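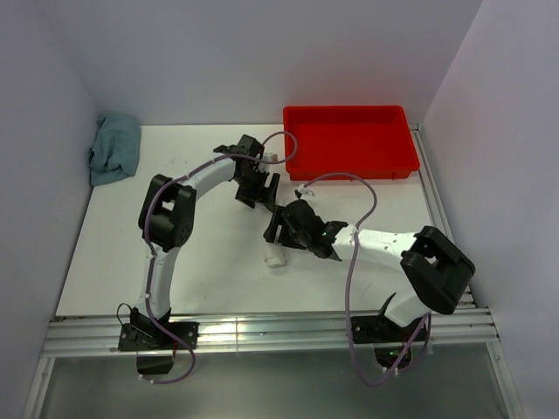 ## Microfiber vs. cotton for drying dishes

**pelham_d** – Sep 28, 2020

I'm finally replacing our kitchen towels. Half of ours are old cotton flour sack towels and the other half are microfiber from a Naltico multipack. My wife wants all cotton. I think microfiber dries glasses better. What does everyone use, and how do you wash them?

**gravyboat511**

Cotton. Microfiber catches on my hands and I can't stand it. Flour sack towels get better after a dozen washes or so. Wash them hot, skip the softener.

**Zero**

Microfiber for glasses, cotton for everything else. You don't have to pick one.

**marnie_k**

> Wash them hot, skip the softener.

Agree on the softener. It leaves a coating and then the towel just pushes water around. I disagree about hot for microfiber though. I ruined 2 good ones that way. Warm wash, low dryer, and keep them away from anything that sheds lint.

**gravyboat511**

I was talking about cotton. I don't own any microfiber.

**pelham_d**

OK, that might be my problem. I've been washing them all together on hot – towels, bath mats, everything. The microfiber ones have gotten kind of stiff.

**Lutz Rathjen**

Bath mats are the worst thing you can put in with them. Try one wash with a half cup of white vinegar and no detergent. It brought back most of mine. If they're still stiff after that, use them for the floor.

I'd look at linen too. I bought a pair of Meinecke linen towels last December and they dry faster than either kind. They cost more and they wrinkle.

**marnie_k**

Vinegar is hard on the rubber seals in some washers. Check your manual first. I soak mine in a bucket instead.

**Lutz Rathjen**

A half cup every few months is not going to hurt a seal. Mine is fourteen years old.

**custasau757**

Whatever you buy, hang it up to dry. A wad of damp cloth in the corner of the counter will smell by the next day, cotton or not.

**pelham_d**

Ran the vinegar wash last night. Two of the four are soft again. We're getting cotton for the dishes and I get to keep those two for glasses.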